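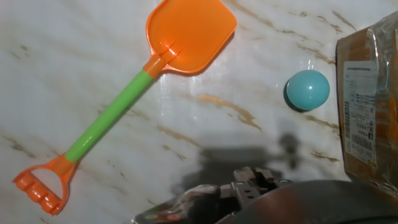
The toy shovel and the ball on the marble-look sheet, seen from the gripper

Starkeck Table Cell: demonstration days and hire

The Starkeck is our bench-sized robot cell, made for teaching rooms, small labs and anyone who wants to try out handling jobs before committing floor space to them. You get the arm, the gripper with its own small camera, a slotted aluminium table, the posts for fixing more cameras, and the teach pendant. It has been on our books for a good while now, but we never had a proper page for it, and after the open day at the Tomić building so many people wrote in with the same questions that it seemed time to write one!

What we show on a visit

We do the demonstrations with toys, mostly beach ones. They're cheap, they're bright, and they are much harder to pick up than they look. A sand shovel has a round handle, a flat blade and a hooped grip, so there are several sensible places to take hold of it and a few very bad ones. A ball rolls off if you so much as breathe on it. Shiny plastic on a shiny surface is a proper test for any camera as well, and we like to run at least part of the session on a glossy sheet with the overhead lights on (visitors from packaging firms always nod at this bit, they know all about glare).

A session usually goes like this. We talk through the table and the stop button, then jog the arm by hand from the pendant so that everybody gets a feel for how the joints move. After that come the pick and place runs, first with one object and then with a few. Then it's over to you. Bring something from your own work if it fits in a shoebox and weighs less than a bag of sugar, and we'll have a go at it.

Shakuntala Bhatia runs most of the visits and wrote the exercises. Her favourite is the rake. The head is wide and the handle is short, so once the gripper has it the whole thing sticks out to one side, and you have to think about where the teeth will be when the wrist turns. People who have only watched videos of robots tend to forget the tool has a size of its own. They plan a lovely path for the fingers and sweep everything else off the table.
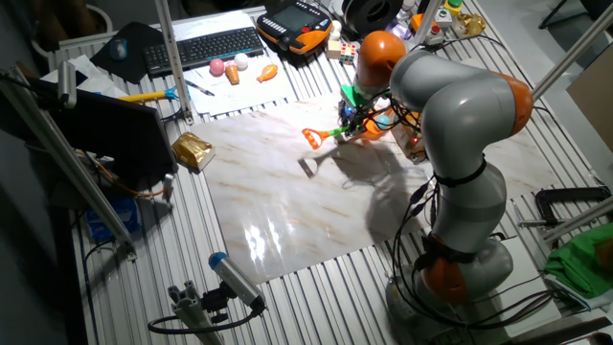
The slotted table top is the part I would buy on its own. Anything can be bolted down anywhere along the grooves, moved a little, and bolted down again, which matters a great deal when you are trying to find the right spot for a camera. The posts are the same idea standing upright. Cables can run down the arm under straps and on to the base, and we leave them on the outside on purpose so that you can swap a part at the gripper end without taking the arm to bits. It isn't the tidiest look in the world, but it's wonderful to work with.

Cameras

One sits at the gripper and sees what the fingers are about to close on. A fixed one looks over the whole table. Having both views up during a run is what gets people talking, particularly when the arm's own shadow falls across the thing it is reaching for and you can see how different the same object looks from the two places. Extra camera brackets are made for us by Olteck and fit any of the posts.

Open day, October 6, 2021

We had 86 visitors through the door, far more than in August, and the cell ran from the first coffee until we were sweeping up. The best question came from a school group who wanted to know whether it could build a sandcastle. We haven't tried. We have ordered sand.

Visits and bookings

Sessions last 35 minutes for small groups, or a full morning if you would like to program something yourselves. We take up to 14 people at a time so that everyone can get near the table. There is no charge for schools and colleges.

Hire is by the week, delivered and set up by two of us, with a half day of training included. You will need a ground floor room or a decent lift, and a normal wall socket. A computer comes with it, along with keyboard and mouse. Toys are included too, and you may keep the ball.

Spare fingers, straps and brackets are listed on the Sanell parts page. If you're coming from a long way off, write first and tell us what you hope to see, and Shakuntala will set the table up for it before you arrive.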